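Pink Is Back at the Mill Shops

July 20, 2023

Bosberg, the old mill end of town. Three fabric shops left on a street that used to have a dozen. Parking is free after four, lousy before. I went for buttons and came home with a bag of remnants, which is how it always goes.

Home sewing had its big moment and everybody figured it was over. Not out here. Prelard, the biggest of the three, moved 900 remnants in its spring clearance and had a line out to the bus stop. The clerk at the cutting table told me 400 of those went on the first morning. Mostly cotton, some wool, and a whole lot of the fuzzy stuff people buy for hats and baby things.

So, prices. A remnant bin is the best deal in any fabric store and the worst organized. Tags fall off. Fiber content is a guess. Bring a tape measure becuase the store's is always missing. Anything under half a yard gets priced by the piece at Prelard, by weight at Valtard across the street. Weight is great for lining fabric. Terrible for coating. Do the math before you get to the register.
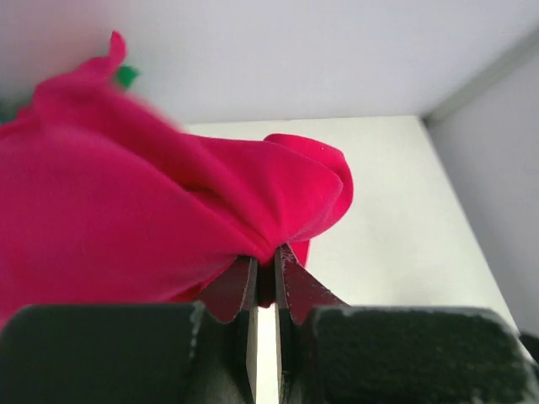 Color is where this year gets interesting. Last year it was all oatmeal and sage, bolts and bolts of it, and the stores got stuck. Now people want loud. Valtard reordered its brights twice before summer, and a raspberry pink like this one, soft and matte with the shadows going crimson in the folds, is the first thing to sell out. Orange is next. Yellow still sits there. One warning about strong reds and pinks: wash them alone, twice, before you cut. I lost a white collar that way and I'm still mad.

Châu is the small one, up a flight of stairs over the bakery. Smells like bread all day. No website, cash preferred, 232 kinds of ribbon by the owner's own tally and most of them in shoe boxes. Also the only place on the street that will still cover a button for you while you wait. Five minutes, maybe ten if there's a bride in.

What to make with scraps? Mittens, if you've got the patience for thumbs. Pin cushions. Patches for the knees of kids' pants, cut round so the corners dont lift. A plain hat takes less cloth than you'd think and fleece won't fray, so skip the lining and skip the hem. Use a longer stitch than usual and a ballpoint needle. Don't iron it. Really, don't.

Getting there: the 451 bus stops right at the corner, every half hour until six. Valtard closes for lunch. Prelard's fall stock lands in September and the bins get emptied the week before, so that's the time to go. Bring your own bag, the paper ones rip.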